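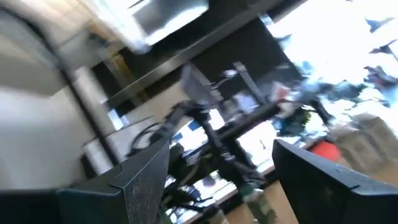

**UNIT 6: FAULTS IN TWO-ARM WORKCELLS**

Students should read this handout before the Friday laboratory. It concerns a fault recorded at the Priltdale teaching laboratory in September, when the left arm of a tabletop workcell moved without a command after a protective stop. No one was hurt. The cell was locked out and the event was entered in the fault log.

## 6.1 Sequence of events

The exercise called for both arms to sort pantry goods on a shared wooden table. A protective stop was triggered when the left wrist reported excess torque. The operator cleared the stop from the console and selected Resume. The arm then traveled 80 mm toward the center of the table before the operator pressed the emergency stop.

The controller had kept the last target position in memory during the stop. On Resume it sent that target at once, although the arm had since been moved by hand. The distance between the two positions became motion.

Students should note how much of the tabletop lies within reach of both arms. Glass cups and small jars in this area may be struck or thrown by a movement of this kind, and a hand placed there to clear an object is exposed to both grippers.
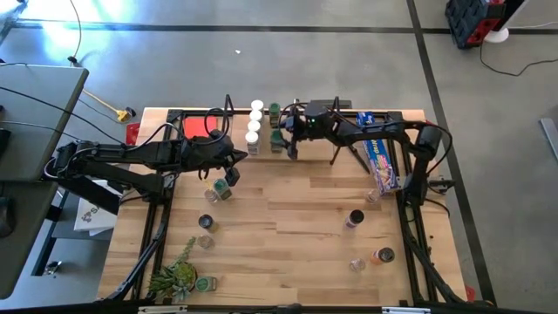
## 6.2 Contributing causes

1. The Resume command did not compare the stored target with the measured position.
2. The speed limit of 200 mm per second applied to programmed motion only. It did not apply to recovery motion.
3. The written procedure allowed hand guiding during a stop but did not require the target to be reset.

The torque reading is a separate matter. The left wrist had completed 4,000 cycles since its last inspection, and cable drag is suspected. This has not been confirmed.

## 6.3 Held objects

Removing power does not always release a gripper, and it does not always keep one closed. Before entering the cell, determine whether either gripper holds an item and what lies underneath it.

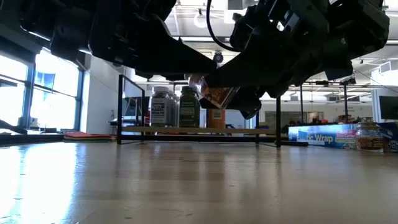
Roald Haugland has asked that the section on held objects be taught before the section on restart, as students tend to reach for the item first and look at the arm second. The order will be changed next term.

## 6.4 Revised restart procedure

- Keep both hands outside the frame.
- Read the fault message aloud and record it.
- Reset the stored target to the measured position on **both** arms.
- Wait for the console to confirm the reset. If confirmation takes longer than 300 ms, treat the link as faulty and stop.
- Resume one arm at a time at reduced speed. 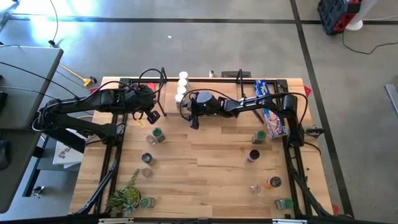

One student asked in the review session whether the emergency stop could be used in place of the reset. It may not. The stored target survived an emergency stop in two of the tests conducted after the event, and the reset is required in every case.

**Assignment.** Submit one page on cause 2 above, stating where the speed limit should be enforced and how you would test it.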